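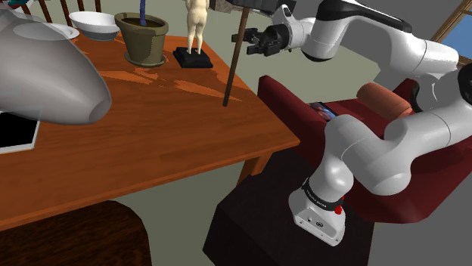
July 15, 2026

Finished chapter 4 this morning, the one on the dock strike at Pusteo, and sent it to Marlene before I could change my mind again. It came in 15 pages longer than she asked for. I cut the section on the harbor rents and then put half of it back. Without the rents the strike makes no sense, and with them the chapter drags in the middle. She can decide.

The trouble is still Trivulov. He was mayor for two terms and a minister for less than one, and every person I have talked to tells me a different man. Nasrin Fallahi worked in his outer office and remembers him as shy. She said he practiced speeches with the door shut and asked her afterward if he could be heard. Amirhossein Sadeghi was on the other side, with the dockers, and says Trivulov was the coldest man he ever sat across from. Both of them are careful people. I went through the two transcripts side by side after lunch and could not find one place where they contradict each other on a fact. Dates match, who was in the room matches, even the broken window matches.

I had planned to pick one version for the chapter opening. Now I think I'll open with the letter from the night watchman, who only wanted his back pay and mentions the mayor in one line.

Phone call with Tahmineh Naseri at two. She has the family papers and has been saying yes and no about them since April. Today it was yes, with conditions. I can read everything, I can quote the letters up to the year he left office, and I can't quote anything from his wife. I said I would write to confirm. I'm disappointed about the wife's letters – the few I've seen are the best writing in the whole collection, and she is the only one who says outright that the party had already split before the strike. I can report that from the minutes, but it will be dry.

There is also the matter of the title. Marlene wants a person's name in it. I want the name of the town. We have been polite about this for months. 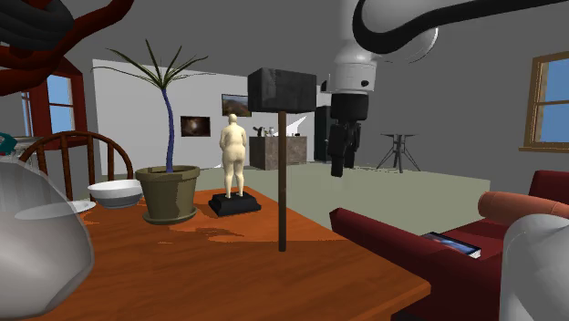

Table with the pitcher, bowl and palm-like potted plant

Afternoon on footnotes. 200 of them in the first three chapters and I had been using two styles without noticing, one for newspapers before the merger and one for after. Changed them all to the second. Two page references to the Hassanpour council minutes were wrong because I had been counting from the cover sheet. Must check the rest of Hassanpour tomorrow, the budget session especially.

Read some of Marjan Nazari's book in the evening, the one on the land commission. She handles the exile years in nine pages. I would have taken forty. She says where they lived, who paid, who stopped writing to whom, and then goes on to the return. I copied out the page about the rented rooms to see how she does it. Most of the sentences have a sum of money in them.

I don't agree with her on the first election, though. She treats it as settled from the start because the party had the unions. The Pusteo branch reports say the unions were barely speaking to the party by then. Either she didn't see the branch reports or she did and left them out. I could write and ask. We met once, at a talk, and she was friendly enough.

Titine called late, wanting to know if I'd be done by the time she comes. Told her the draft, yes, the book, no. She asked which one pays.

Tomorrow:
Letter to Tahmineh, with the conditions written out.
Hassanpour minutes, page numbers.
Ask Nasrin for the spelling of the deputy's name, I have it 2 ways.
Start chapter 5 even if it is only the train journey.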